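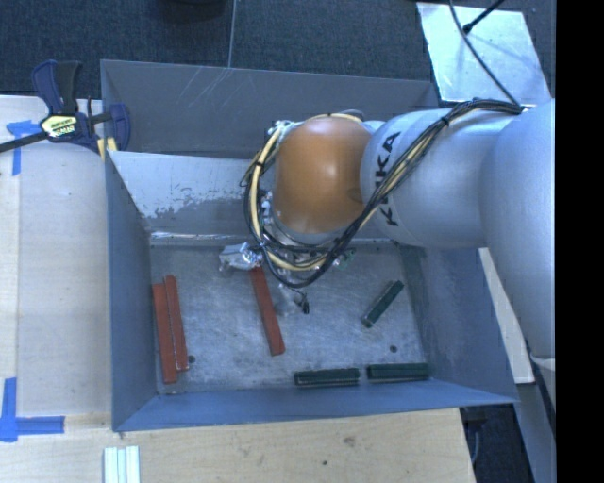 Reading time: 3 min

Geography of Small States, Handout 3
Lecturer: Henrike Fuchs

Today we look at landlocked countries and what the missing coast means for their trade. Please read the chapter by Grabner before Tuesday.

Main terms

Transit state: the neighbor whose roads and ports are used by the landlocked country.
Dry port: an inland terminal where the customs work is done, connected to a sea port by rail or road.
Enclave: a territory which is fully surrounded by one other state. Lesotho is the usual case, San Marino and Vatican City are the others.

Two countries are doubly landlocked – Liechtenstein and Uzbekistan. All their neighbors have also no coast. Mark both on your blank map.

Homework

Choose one landlocked country in Africa or South America. Describe in 400 words which transit states it depends on and by which route its main export reaches the sea. Give your sources at the end.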